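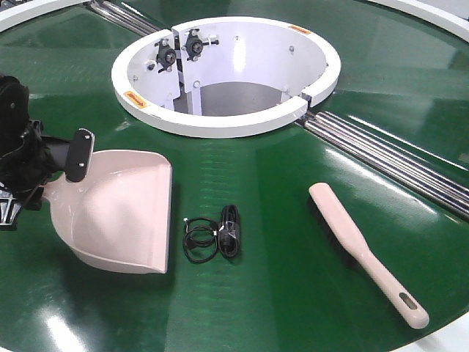

Gripper, dustpan, brush and two cables on the turntable.

The arm can reach most of the green surface now. Getting there took most of October, and nearly all of that time went into software and very little into metal.

I bought the turntable used from Van der Merwe, a parts dealer that clears out old packing lines. The paperwork said 3281 on the front page and had no wiring diagram. It fills one corner of the shared shop at Arkport, and I paid $800 for it, more than I wanted to.

The job I picked is tidying up: sweep small stuff into a dustpan. Cables are harder than blocks. They change shape when the brush touches them, so the planner (I call it Rulisik) has to look again after every stroke. I had it looking once per run, and that was the main bug.

The shiny surface was the other problem. The overhead lights leave white streaks on the green, and the vision code kept marking them as objects. I masked out the brightest pixels and raised the minimum object size to 39. The pink tools stand out well and gave me no trouble.

The white ring in the middle is a no-go zone in the planner, with a margin on all sides. The rails are too. I don't want a bristle or a cable end going down there.

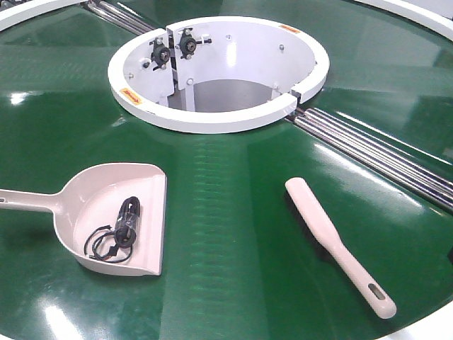 What's left to do

Move the config out of the main script and into the Drirnero folder with the rest. Slow down the last part of each stroke. Write a better check for whether a cable is all the way in the pan, then try the same run with 2 lights off.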